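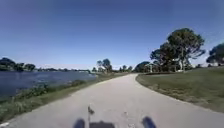

Welded wire mesh (concrete reinforcement)

Welded wire mesh, also called welded wire fabric or welded wire reinforcement, is a prefabricated steel product made of parallel lengthwise wires joined to parallel crosswise wires by electric resistance welding. It is used to reinforce slabs, walls, pipes, precast units and other thin concrete members. It is supplied as flat sheets or, in the lighter wire sizes, as rolls.

The term does not cover woven wire, in which the wires are held by crimping or interlacing, or expanded metal, which is slit and stretched from a single plate.

Contents
1 Manufacture
2 Wire types
3 Designation
4 Placement
5 Use in pavements
6 Corrosion and coatings
7 Inspection
8 See also

Manufacture

The starting material is hot-rolled low-carbon steel rod, delivered in coils. Mill scale is removed by bending the rod over rollers or by acid pickling. The rod is then pulled through a series of dies or cold rolled between grooved rolls until it reaches the required diameter. Cold working raises the yield strength of the steel and lowers its ductility.

In the welding machine, the lengthwise wires are fed from spools or as straight cut lengths. Crosswise wires are dropped onto them one at a time from a hopper. Electrodes press each crossing together while a current passes through it, and the metal at the contact point softens and fuses under pressure. No filler metal is added. The line then advances by one pitch and the cycle repeats. Sheets are trimmed by a shear at the end of the line and stacked, usually with every second sheet turned over so that the stack nests.

Older lines were limited to a single spacing without a change of tooling. The Kurker line, a type with separately driven welding heads described by the engineer İlker Demirtaş, allows the spacing of the crosswise wires to vary within one sheet. Mesh of this kind is known in the trade as engineered or tailored mesh.

Wire types

Plain wire has a smooth surface. It bonds weakly to concrete along its length, and load is transferred mainly at the welded crossings, which act as anchors. The shear strength of the weld is therefore a tested property in plain mesh.

Deformed wire has ribs or indentations rolled into the surface. Load is transferred both along the wire and at the crossings. Indented patterns are common in the smaller sizes and raised ribs in the larger ones.

Designation

A mesh is identified by the spacing of the wires in each direction and by the size of the wires in each direction. The lengthwise values are given first. Size may be stated as a diameter or as a cross-sectional area, depending on the country. Older gauge numbers are still met on drawings for repair work and have to be converted before ordering.

Placement

Mesh is laid on chairs, concrete blocks or continuous steel supports that hold it at the specified height in the slab. Light mesh bends under foot traffic and needs supports at closer centers than heavy sheets. The practice of laying mesh on the ground and hooking it up during the pour gives an unreliable position and is excluded by many job specifications.

Adjoining sheets are lapped. For plain mesh the overlap is measured between the outermost crosswise wires of the two sheets, so that at least one welded crossing on each side lies inside the lap. Where four sheets meet, the layers build up and may reduce the cover. Staggered joints or sheets with long projecting ends – called flying ends – are used to avoid this.
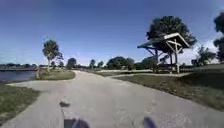
Concrete path between grassy banks, with water to the left.

Use in pavements

In ground-supported slabs, mesh does not prevent cracking. Its function is to hold cracks closed after they form, so that the rough faces remain in contact and continue to pass load from one side to the other. For this purpose it is set above mid-depth, with enough cover to protect it from the surface. Mesh is stopped or partly cut at contraction joints where the joint is expected to open.

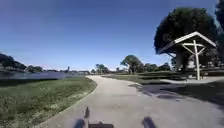 Sheet layout is planned from the joints outward, with the outer wires held back from the formwork to keep side cover. Curved alignments present a difficulty, as the product is rectangular and the slab is not. On a path that bends gently to the left, as in the view shown, sheets may be fanned with wider laps on the inside of the bend, or cut on the skew and lapped square. Side cover is also relevant to durability. The left edge of the same path has a thin, crumbling strip where the concrete meets the grass, and a wire placed close to an edge in that condition would have little protection. Short offcuts should not be used to fill gaps along an edge unless they are fully lapped.

Corrosion and coatings

Uncoated mesh relies on the alkalinity of the concrete for protection. Light surface rust from outdoor storage is generally accepted, while loose scale and pitting are not. The small diameter of the wire means that a given depth of pitting removes a larger share of the section than it would in a heavy bar.

Galvanized mesh may be made from coated wire or dipped after welding. In the first case the zinc is burned off at the crossings and may need repair. Epoxy-coated mesh is coated after welding and is handled with padded slings.

Inspection

Typical checks on delivery cover wire diameter, spacing, squareness and the number of broken welds. Tension tests are made on samples that include a welded crossing, and weld shear tests are made in a fixture that grips one wire and pulls the other. In the field, inspection is mainly concerned with support height, lap length and cleanliness.

See also

Cold drawing
Contraction joint
Expanded metal
Resistance welding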